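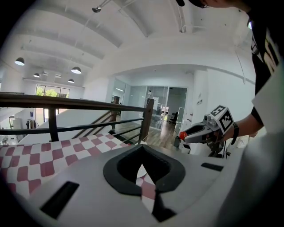

Jonalyn Bautista wants to know why the drinking fountain in Clokside market place can't just be given a good scrub and switched back on by the summer. She says she's walked past the hoardings every morning for months and has yet to see anybody holding a brush.

Fair enough, Jonalyn! I asked much the same thing when I first got roped into writing these updates, so let me have a go at explaining where we've got to.

The fountain is cast iron, for the most part, with a stone basin underneath and that odd little heron on top which half the town thinks is a swan. Cast iron doesn't like being scrubbed hard and it really doesn't like being sandblasted, and sadly it was sandblasted, quite enthusiastically, some time before most of us moved here. That took off the skin of the metal along with the old paint. Then it was given a thick coat of green gloss over the top, and water has been creeping in behind the gloss ever since. If you ever leaned on the rim and came away with orange on your sleeve, you'll know what I mean.

So in April the top half went off to the Prokton foundry in pieces. I went along in the van (front seat, heron on my lap in a blanket, seven miles of speed bumps) and had a proper look round while they unloaded. What a place. They've laid all our bits out on trestles with paper tags on, and the first job has been to get the paint off slowly with a gel that smells like pear drops. Under the green there's a darker green, then a chocolate brown, and under that a creamy stone colour which they think is the original. A few flecks of gilding turned up too, down in the feathers where the blaster couldn't reach.

I'd love it to go back to the cream. I know not everyone will agree and I've already had words about it in the post office queue. The paint samples will be up in the library window from Monday so you can go and argue with each other there instead of with me.

The less cheerful news is the central stem. It has a crack running up from the base, and it's been packed at some point with what the foundry reckons is car body filler. Iron can be stitched, which I didn't know – they drill a row of holes across the crack, tap in little metal keys and dress it all back flush. It's slow work and there's no heat involved, so the metal around it doesn't get stressed. Two of the acanthus leaves are past saving and will be cast new, using one of the good ones to make the pattern.

Meanwhile the basin has stayed put behind the hoardings, and that's the bit you're not seeing anyone brush, Jonalyn. The mason from Pascual comes on dry days only. She's raking out the cement somebody pushed into the joints and replacing it with lime, and lime sulks if it's rained on or dries too quickly, hence all the damp sacking. The stone itself is from the old Diltham quarry, long since shut, but there was enough in the yard behind the chapel to patch the broken lip.

Money, then. The repair fund stands at £2,417 after the plant sale, which was a cracking morning, and thank you to whoever left the tray of sweet peas with no name on it. The stem repair wasn't in the first quote so we do need a bit more. There are 100 prints of the old engraving of the market place for sale at the library desk, £7 each, and they're lovely on thick paper. I've bought two and I've only got wall space for one.

As for the water, yes, it will run again, and yes, you'll be able to drink it. The new pipe goes in once the basin joints have hardened, and it'll be shut off and drained in the winter so we don't get another crack.

If anyone has a photo showing the heron before it went green, please drop it in to the library or catch me outside the baker's. I'll copy it and bring it straight back.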